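Lesezeit: 3 Minuten

Störung an der Sicherungszelle: was bisher bekannt ist

Kurz vor dem Wochenende noch das Wichtigste zur Zelle Skatari, weil seit Mittwoch dauernd Fragen kommen. Stand 20. Juni 2025, mittags. Ausführlicher Bericht folgt, wenn Zuweira mit den Logs durch ist.

Was war los: Beim Stecken der Flachsicherungen hat der linke Arm nachgedrückt, obwohl die Sicherung schon verkantet im Schlitz saß. Kraftgrenze hätte greifen müssen. Hat sie nicht. Der Block ist weggerutscht, der rechte Arm wollte ihn an der alten Position festhalten, beide Greifer sind sich dabei in die Quere gekommen. Kontakt am Gehäuse, dann Schutzhalt. Verletzt wurde niemand, Amerley stand außerhalb des Schwenkbereichs und hat zusätzlich den Not-Halt gedrückt. Genau richtig so.

Kaputt: eine Sicherung, ein Kabelbinder. Lack hat was abbekommen. Mehr haben wir bei der Sichtprüfung nicht gefunden.

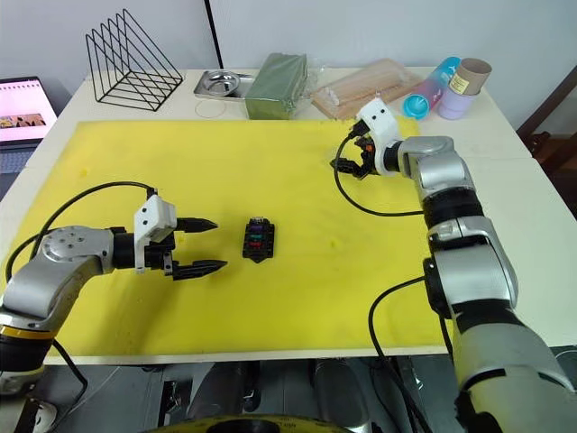

Skatari, beide Arme über der gelben Matte, Sicherungsblock dazwischen.

Zur Ursache, soweit wir sie haben. Im Programm Edden wird die Kraftgrenze beim Wechsel von Greifen auf Stecken neu gesetzt. Nach dem Update im März passiert das einen Takt zu spät, und wenn der Arm in dem Moment schon Kontakt hat, bleibt der alte Wert stehen. Der alte Wert ist der fürs Anfahren und viel zu hoch. Araba Laryea hat den Fehler in 638 aufgezeichneten Steckversuchen gesucht und 21 mal gefunden. In 7 Fällen war die Sicherung danach schief drin, das hatten wir bisher immer auf die Greiferbacken geschoben. Backen werden trotzdem getauscht, liegen eh schon im Schrank.

Zweiter Punkt, unangenehmer: Die beiden Arme wissen zu wenig voneinander. Der rechte fährt nach Plan, egal ob der Block noch da liegt wo er soll. Eine Abfrage der Blocklage vor dem Festhalten war mal vorgesehen und ist dann wegen der Taktzeit rausgeflogen. Kommt jetzt wieder rein. Taktzeit hin oder her.

Und die Kabel. Adjoa Dankwa hat schon länger darauf hingewisen, dass die Schlaufen an den Greifern zu weit ausholen. Waren diesmal nicht der Auslöser, wird aber gleich mitgemacht.

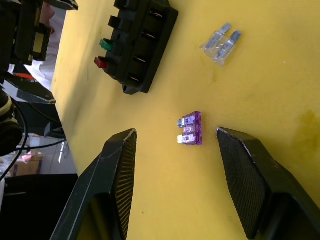
Blick vom Greifer: violette Sicherung zwischen den Fingern, Grün und Rot stecken im Block.

Ab sofort gilt:

Kein Automatikbetrieb an Skatari. Nur Einrichtbetrieb mit Zustimmtaster, reduzierte Geschwindigkeit.

Immer 2 Personen an der Zelle, eine davon am Not-Halt. Auch wenn es nur schnell ein Testlauf sein soll.

Niemand greift auf die Matte, solange die Antriebe an sind. Runtergefallene oder schief gesteckte Sicherungen bleiben liegen bis abgeschaltet ist.

Block vor jedem Lauf von Hand auf festen Sitz prüfen. Jarkel baut uns eine Aufnahme mit Anschlag, Liefertermin noch offen.

Die Schwesterzelle Ackah läuft noch auf der alten Programmversion und ist nach jetzigem Stand nicht betroffen. Darf weiterlaufen, bitte dort aber auf keinen Fall das Update einspielen. Noreen Marwat hat die Freigabe im System gesperrt, wer das umgehen kann: lasst es.

Wer in den letzten Wochen ein komisches Nachdrücken gesehen oder ein Knacken gehört hat, bitte bei Zuweira Tsikata melden, mit Schicht und ungefährer Uhrzeit. Auch wenns damals nach nichts aussah. Gerade die Fälle ohne Fehlermeldung fehlen uns, im Log steht da nähmlich nur „Stecken beendet".

Unterweisung für alle an der Zelle vor Schichtbeginn am Montag, Unterschriftenliste liegt aus. Ohne Unterschrift kein Zugang.

Fragen bis dahin an Noreen.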